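Keeping Hand Knits for the Long Run
September 16, 2018

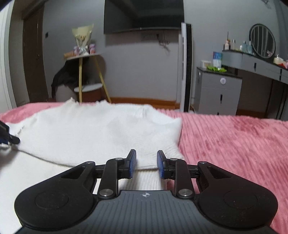

The owner of Romerine, a two-room repair shop in Brodmont, has been mending knitwear for 17 years. Most of what comes in has moth damage or a worn elbow, and most of it, she says, could have been caught earlier. "People look at the front of a sweater and stop there. I start at the lower edge, then the cuffs, then under the arms." She wants a piece laid out on something soft before anyone decides what to do with it, the way a white knit looks spread over a pink plush blanket. A white garment on a white sheet is hard to read, and a colored backing makes a thin spot easier to find.

She learned from an aunt who took in piecework for a mill in Yensuk. The mill closed, but the shop still has a few cones of its yarn, mostly grays and one dark green. "I ration the green," she says. She won't match a repair exactly unless the customer asks for it, and she charges more when they do.

Storage is the subject she gets asked about most. She doesn't hang knits at all. Wool goes into cotton bags, folded no more than 2 times, and the bags come out every April to be shaken and aired. Cedar she considers pleasant but weak. "If you already have moths, a cedar block is not going to help you. Put the sweater in the freezer for 3 days – in a sealed bag – then take it out, let it warm up and do it again."

On washing she is less strict than her customers expect. Cool water, a little soap, no wringing. Roll it in a towel and press. She tried a wool rinse called Vavus last year and went back to plain soap, mainly on account of the smell.

The shop takes repairs in the mornings only. Lace shawls currently wait longest, and she is not taking any more of them until the ones on the shelf are done.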